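23/07/2024
Ostevent bench, Zirkdale starter kit, day two of the trial

Okay, picking up where I left off. The Zirkdale kit is still on loan to us and I still haven't decided whether I like it. I like parts of it a lot! The pitch, for anyone who skipped the brochure, is a wrist camera, a pair of black fingers, the controller and a year of their software updates in one box, with the promise that a small shop can be doing board handling by lunch. We were not doing board handling by lunch. We were looking for the license email by lunch (it was in my spam folder, so that one's on me).

Once it was running, things went better. The teach mode is lovely. You grab the arm, drag it where you want, tap the button twice, and it remembers. Compared with the Fodmont unit we tried in May, where every waypoint meant a trip back to the laptop, I got through the whole morning's positions without sitting down. The drag does feel heavy at the shoulder, and the manual says there's a setting for that, but the page it points to is blank in my copy. Emailed them.

What I want out of this thing is dull and specific: pick up a red board near the solenoid, move it over, put it down flat, don't touch the solenoid. The boards have an awkward outline, so you can't just tell it "rectangle" and walk off. Kovačević (the reseller) swears the outline tool handles odd shapes, and it sort of does, if you trace slowly and don't mind doing it again when you save under the wrong name. Ask me how I know.

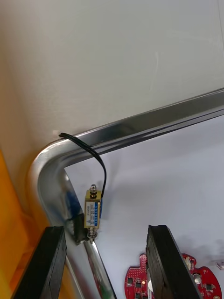 The approach angle is where most of my afternoon went. If the fingers come in straight they want the same space the solenoid is using, and I don't fancy explaining a bent plunger to anybody. Tilting the wrist a bit helps. I ended up with 2 saved approaches, one tilted and one steeper, and I'm leaning toward the tilted one even though it takes longer. Speed is set to 3 on their scale for now. I did try it faster with no board and hated the noise it made on the stop, so back down it went.

Camera notes: good close up, fussy about shine. Bright metal rail in view and the outline tool starts finding edges in the highlights. The masking feature fixes this, but you have to redraw the mask for each approach, and there's no copy button that I can find. Would somebody please look in the menus with fresh eyes? I've been through them twice and I'm starting to skim.

Pricing, before I forget. The quote from Kovačević has the kit, the updates and one spare pair of fingers. Support calls are extra after the first year. I want that in writing with a number next to it before we go any further, and I'd like to know if finger pads can be bought separately or only as full sets.

Next up: run the tilted approach for 100 cycles and log every miss, with the lights as they are and no babying it. After that, same again with the blinds open. Please leave the speed setting alone till I've done both, and if the arm throws the yellow warning, write down the code before you clear it. Still waiting on the missing manual page.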